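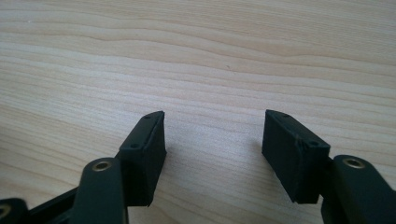
Seagrass cores, Lurkham inlet - September, back in the lab by 4 p.m.

Well, that was a long morning! Corinne and I got out to the north bed at low water and the eelgrass looks better than I'd dared hope, lots of new shoots coming up between the old mooring scars (you can still trace the chain circles, but they're filling in from the outside). The south bed is another matter. Fuzzy brown algae all over the blades, and I kept sinking to the knee in black mud that stank of eggs.

Shoot counts, all quadrats added up:
North bed 404
South bed 279
Vuststead side 217

The Vuststead number is low but we lost two quadrats there when the tide turned on us, so please don't put it next to the others on a graph until I've gone back. Philomena, I mean you!

Sieved the first cores after lunch. Tons of mud snails, a few baby clams, and one pipefish that had somehow come up with the grass. It went back in the bucket and Corinne ran it down to the slip. I still think the coarse sieve is letting the smallest worms through, and I'd like to try doubling up with the fine one even though it takes forever.

Salinity meter was reading silly again at the Burna outfall. Rinsed it, tried again, same thing. It might be real - they had heavy rain up the valley - but I want a bottle sample before I believe it.

Still to do: dry the south bed cores overnight at 60, label the Yazzie jars properly (pencil, the marker comes off in ethanol), and ask the harbor office if those moorings are going back in next spring. Also my left wader leaks at the heel. Patch kit is in the truck, I think.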